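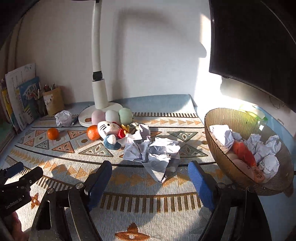 El escritorio por la mañana, con el mantel puesto y antes de recoger.

Llevo desde febrero con un mantel tejido encima de la mesa de trabajo y tres personas me han preguntado ya por el asunto, así que lo dejo por escrito con las medidas y los defectos.

El punto de partida era una mesa forrada de azul claro. El forro lo puse yo cuando me mudé, y sube un poco por detrás, contra la pared, para que las cosas no rocen la pintura. Como protección cumple. Como superficie de trabajo tiene dos problemas: refleja el sol de la mañana justo a la altura de los ojos y se pega al antebrazo en cuanto sube la temperatura. Quitarlo no era opción razonable, porque el adhesivo se lleva el acabado de la mesa (lo comprobé en una esquina, que sigue fea). La solución consistía en poner algo encima que fuera textil, mate y lavable.

El mantel es de Somogyi, una tienda pequeña de telas para la casa que me recomendó Tímea Illés. Comprado como camino de mesa ancho, tejido, con dibujo. Pesa 660 gramos en la báscula de cocina después del primer lavado. Antes del lavado pesaba 674; la diferencia la atribuyo al apresto y a la pelusa que quedó en el filtro. Encogió algo a lo largo y casi nada a lo ancho. Por eso el azul asoma por el lado derecho, donde al principio quedaba tapado. No me molesta lo suficiente como para comprar otro.

Comportamiento en uso. El ratón funciona directamente sobre la tela, con un poco más de rozamiento. Escribir a mano con un solo folio encima es malo: el relieve del tejido se marca y el bolígrafo perfora el papel en los puntos. Hay que apoyar en una libreta o en una carpeta. Las tazas se asientan bien si son de base ancha. Las migas se quedan entre los hilos y hay que sacudir la pieza entera por la ventana, lo que obliga a vaciar la mesa. Este último punto lo apunté como inconveniente y he terminado por cambiarlo de columna, porque me fuerza a vaciar la mesa una vez por semana.

El vaciado sigue siempre el mismo orden: papel, fruta, bolígrafos, libros, lámpara. La pantalla no se toca.

Papel. Tengo la costumbre de arrugar los borradores y dejarlos donde caen. Una bola de papel ocupa mucho más que la hoja lisa y en el contenedor azul del portal abulta una barbaridad. Idris Phillips, con quien compartí despacho varios años, doblaba las hojas en cuatro y las metía en una caja; a final de mes bajaba un bloque compacto. He intentado copiarle el sistema dos veces y en las dos he vuelto a la bola. De momento el compromiso es desplegarla antes de tirarla, cosa que hago cuando me acuerdo.

Fruta. Las naranjas viven en el escritorio por una razón práctica: en la cocina se me olvidan. Con el mantel ruedan menos que sobre el forro liso. La regla es pelarlas en el fregadero. Una vez pelé una aquí y el aceite de la piel dejó un cerco en el tejido que salió al segundo lavado, con jabón neutro y agua templada. El agua caliente, según la etiqueta, está desaconsejada y no la he probado. En invierno aguantan bien a temperatura ambiente; cuando el sol entra de lleno conviene apartarlas, o se les seca la piel por un lado.

Bolígrafos. Dos recipientes. El oscuro es el antiguo y guarda lo que no uso y no tiro. El otro imita una bolsa de papel, de color tostado, con su etiqueta blanca delante, y contiene lo que uso a diario. El reparto es sencillo de mantener con una sola norma: lo que sale del tostado vuelve al tostado, y lo que falle dos veces seguidas va a la basura, sin escala en el oscuro. En la última revisión probé uno por uno los bolígrafos de ambos recipientes. De 23 escribían bastante menos de la mitad, y casi todos los muertos estaban en el oscuro. Los de gel se secan antes que los de bola, incluso tapados. Guardarlos con la punta hacia arriba no ayuda, pero hacia abajo no encuentro el color.

Libros y papeles verticales. Van en el lado izquierdo, apoyados unos en otros, sin sujetalibros. Tuve uno de Etik, metálico, en forma de L, y resbalaba sobre el forro azul con el peso de dos diccionarios. Sobre el mantel probablemente agarraría mejor; lo regalé antes de comprobarlo. El sistema actual depende de que la fila esté bastante llena. Si saco más de dos volúmenes a la vez se vence todo hacia el centro. Los cuadernillos impresos altos son los peores, porque se comban y empujan a los demás. La mejora pendiente es meterlos en un archivador rígido de cartón.

Lámpara. Blanca, de base redonda, con una articulación negra en la parte baja del brazo. La bombilla actual da 400 lúmenes, suficiente para leer y escasa para coser. La articulación se afloja con el tiempo y el brazo empieza a caer; se corrige apretando, sin forzar. La base es lisa y se desliza al orientarla, y sobre tela se desliza menos. Limpieza con paño apenas húmedo y desenchufada.

Delante de la base están los tres peluches redondos, rosa, blanco azulado y verde menta. Me los mandó Tímea en un paquete desde Tillthorpe, envueltos en calcetines. Se lavan a mano con champú, se escurren dentro de una toalla y se secan sobre el radiador apagado. El relleno tarda alrededor de un día y medio en secar del todo. El rosa coge polvo antes que los otros o, por lo menos, se le nota antes.

Cable. El que cuelga bajo la pantalla sigue suelto contra la pared. Probé una canaleta adhesiva y se despegó con un trozo de pintura. Probé también unas pinzas de Truritetti, que sujetan bien pero obligan a una curva demasiado cerrada para ese grosor. Lo he dejado en bucle. Cuando pinte la pared lo volveré a mirar.

El sol directo dura poco en esta pared, entra en una franja estrecha y se va corriendo de sitio. Para trabajar con la pantalla encendida a esas horas hay que bajar la persiana hasta la mitad. Con el mantel ya no hay reflejo desde abajo, que era el motivo inicial de todo esto, y puedo aplazar la cortina hasta el año que viene.

Lavado del mantel: programa corto, 30 grados, centrifugado bajo, tendido en plano. Plancha por el revés. Si alguien compra uno parecido, que añada un buen margen a lo largo.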